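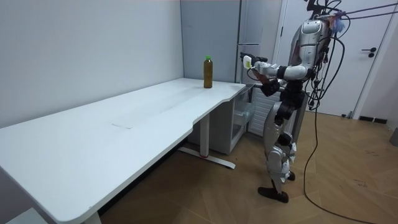 Desk 43 and back wall, items 1 to 9.

WORKROOM SAFETY CHECKLIST WITH COMMENTS
Site: Zolluvberg, ground floor
Checked by: Rizwan Baloch
Date of check: 2018-04-14
Next check due: September

Key: OK = no action. Minor = put right at the next convenient time. Action = put right before the next check. N/A = does not apply.

DESK

1. Desk stands level and does not rock
OK. Pressed down on both ends and on the curved side. No movement.

2. Top free of chips, splits and sharp edges
OK. Edges are smooth all the way along, including the rounded corner at the front and the curved cut-out.

3. Marks or damage to the surface
Minor. Faint rectangular line across the middle of the top. Can be seen but hardly felt with a fingernail. Wiped with a damp cloth and it did not shift. Leave alone unless the edge starts to lift. Please do not use scouring cream on it, the white finish will go dull.

4. Legs and foot bars
OK. Fixings tight on both legs. The long foot bar sticks out to the right under the desk and can be caught with a toe, so mind it when walking round that end. The red mark near the base is still clear.

5. Gap behind desk
Minor. Dust and two paper clips. Vacuum needed.

DRINKS AND LIQUIDS

6. Bottles on desks closed when not in use
OK. One plastic bottle with brownish liquid at the far end, green screw cap on.

7. Bottles kept back from the edge
OK. Standing near the wall end of the desk. Same rule as last time: far end only, nothing on the curved side where sleeves brush past.

8. Bottles labelled with contents
Action. Anything left out after the room is locked needs a name or contents written on it. Brown liquids have been mistaken for each other before (tea and the Gelodix floor cleaner, last September). Gelodix stays in the cleaning cupboard in its own container and must not be poured into drinks bottles.

9. Cloth or paper towels within reach for spills
Action. The roll was finished and had not been replaced. One roll to be kept on the shelf of the white cabinet under the desk.

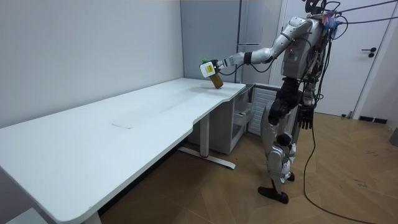
Far end of desk 43, bottle held just above the top, items 10 to 13.

10. Bottles handled over the desk, not over the floor
OK. Picked up and set down above the desktop. A tilted bottle must have its cap on, and this one has.

11. Floor surface
OK. Wooden floor sound, no raised boards. No sticky patches felt underfoot near the desk.

12. Cables on floor
Action. A long black cable curves across the floor. Tape down or fit a cable cover where people walk. Dukex cover strip, 1000 mm, is the right size and we have three in the store.

13. Clear way past the desk
OK at the time of the check. 1115 mm measured between the right end of the desk and the nearest fixed item. Keep chairs and boxes out of this stretch.

STORAGE AND BACK WALL

14. White cabinet under desk
OK. Drawer with the grey front opens and shuts without sticking. Open shelf tidy. Nothing heavy to go on top of it as it is awkward to lift from under the desk.

15. Tall grey unit at back wall
OK. Stands firm, handle secure. Top checked from the step, nothing stored on it.

16. White slatted panel
Minor. Slats dusty. Must not be covered with coats or paper.

17. Walls
OK. Some scuffs at chair height, no loose plaster.

ELECTRICAL

18. Sockets and plugs
OK. No cracks or scorch marks. Next full test is with Swanepoel and has been booked.

19. Extension leads
OK. One in use, rated 3000 W, fully unwound. Not to be plugged into another one.

ACTIONS CARRIED FORWARD
Item 8: label bottles. Everyone using the room.
Item 9: paper towels. R. Baloch.
Item 12: cable cover. R. Baloch, from store.
Items 5 and 16: add to the cleaning list.

Copy to be kept in the folder by the door.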